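The New Hands at Rokimdale: A Gallery

When we told people we were putting together a page on how the work has changed at Rokimdale, most of them expected big orange machines and a long conveyor belt. We do small repairs and refurbishing, mostly laptops and office equipment that other people have given up on, and our machines are a good deal quieter than that. So are most of the people, come to think of it, with the exception of Povilas before lunch.

The two-armed robot joined the bench crew last May. It clears desks, fetches and carries, and sets things out for whoever has the next shift. Before that, the setting out was done by whoever came in first, which meant Yamuna Varghese, who has come in first for as long as any of us can remember. She has mixed feelings about giving it up, and she was kind enough to share them with us at some length, over two pots of tea. We have tried to do her justice in the notes on this page.

Every new job the robot takes on gets tried out in a simulated room first, and the people who used to do that job are the ones who sit and watch the trials. We argued over that rule for weeks and I'm so glad we kept it! It means the bench workers see what is coming before it arrives, and they get to say "no, not like that" while it's still cheap to change.

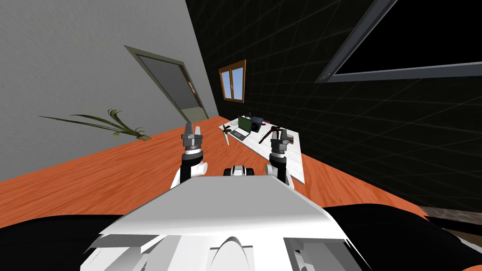 Clearing a desk was the first job that went through the trials, and it caused more talk than anything since we moved buildings. Yamuna's worry was that a desk is never just a desk - people leave things where they leave them for a reason, and a helper that tidies without asking can cost you a whole morning. So the crew started writing down what must stay put and what may be moved, one desk at a time. A layout with an open laptop, a little black box and a tripod stand is a good one to argue over, and they did. Should the laptop be left alone if it's open? (Yes, said everyone.) Should the stand be moved if its legs are in the way? (Here the room split, and Tomomi Yagi had to put the kettle on.) The list they ended up with is taped inside the supply closet door, and new staff get walked through it on their first day along with the fire exits.

Watching from the robot's side has been an education too. Sanne Van den Broek, who looks after training, likes to have people sit with the robot's own view on the monitor for a good long while before they say anything at all. With two grippers standing up in front of you and the desk some way off past them, you start to think about reach and clutter in a different way. Urmas Kuusk went straight back to his own bench afterward and moved his parts bins to the other side. He says his shoulder has been better for it, though he also says that about his new chair.

What changed for people

The honest answer is that it depends on who you ask. Nobody lost a place on the crew, and I know that was the question under all the other questions. The early shift now starts 2 hours later, and for the parents among us that has been a very big deal. Five of our bench workers have learned to run the trials themselves, and they are paid for that time at the higher rate, after some back and forth with the office.

There are things we miss. The morning setup was when the early people talked, and for a while after it went away the shop felt a bit flat. Povilas Grīnberga was the one who said so out loud at a staff meeting, and now there is a paid coffee break at the start of the shift. It runs over nearly every day and I have stopped minding.

There are grumbles as well, and I promised I'd put them in. The robot is slow with anything thin and light. It needs a clear floor, so bags have to go in the lockers, and you would not believe the feelings people have about lockers. Tomomi would also like it noted that the repair log got longer, with an extra column for anything the robot has handled, and that she is the one who reads it.

Next on the trial list is packing finished machines for the Dolska orders. Yamuna has already asked for a seat in front.

Gallery and notes put together by the bench crew at Rokimdale, Apr 4, 2024. If you worked with us in the old building and have a story about the morning setup, please stop by the front desk and tell it to Sanne, who is collecting them.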